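Does a Shorter Shower Save What the Posters Say?
Student project report, Environmental Studies, Prellside College
Inês Guerreiro and Deolinda Falcão

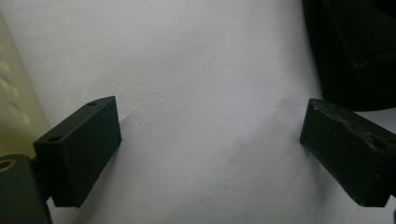
In September the college put up posters in both dorms, Fallwood and Doolan, telling us that cutting a shower by 2 minutes would "make a real difference" to the water bill. No source was given. We asked the housing office where the claim came from and were told it had been on last year's posters too. That did not strike us as an answer, so we made it our project.

What we did

We asked for people on our floors who would write down the length of every shower for a month. We got 13. They used their phones as timers and turned in a sheet at the end. The showers in Fallwood have newer heads than the ones in Doolan, and we measured the flow of one in each building with a bucket and a kitchen timer. The bucket method is crude. We ran it again on a second morning and got a slightly different result, which tells you how far to trust it.

What we found

The sheets gave us 724 minutes of showering that we were willing to count. We threw out one full sheet where every entry was the same length, down to the second, and parts of two more where whole weeks had plainly been filled in at one sitting with the same pen.

Most people did not shower less after the posters went up. A few did for the first week and then drifted back. The person with the longest showers said she had never noticed a poster at all, although there is one on the inside of her bathroom door.

The difference between the two shower heads mattered more than anything people did. A long shower in Fallwood used less water than a medium one in Doolan. If the college wants to save water, changing the heads in Doolan looks like the place to start, and we would like to know why it hasn't been priced.

The survey

We also handed out a short survey. Of the people who answered, 95 percent said they "try to save water." We don't believe this number is worth much. It's an easy thing to say yes to, and it came from some of the same people whose showers got longer as the weather turned cold.

Problems

Our group was small and they were mostly our friends. They knew what we were studying. We had no sheets from before the posters, so "before" is based on what people remembered, and people remember badly. We never saw a water bill. Housing said the two dorms are on one meter with the dining hall, so it's hard to see how anyone could check the poster's claim from the bill either.

Deolinda thinks the posters should come down until somebody can back them up. Inês would leave them up and add the flow rate for each building. We did not settle this before the due date.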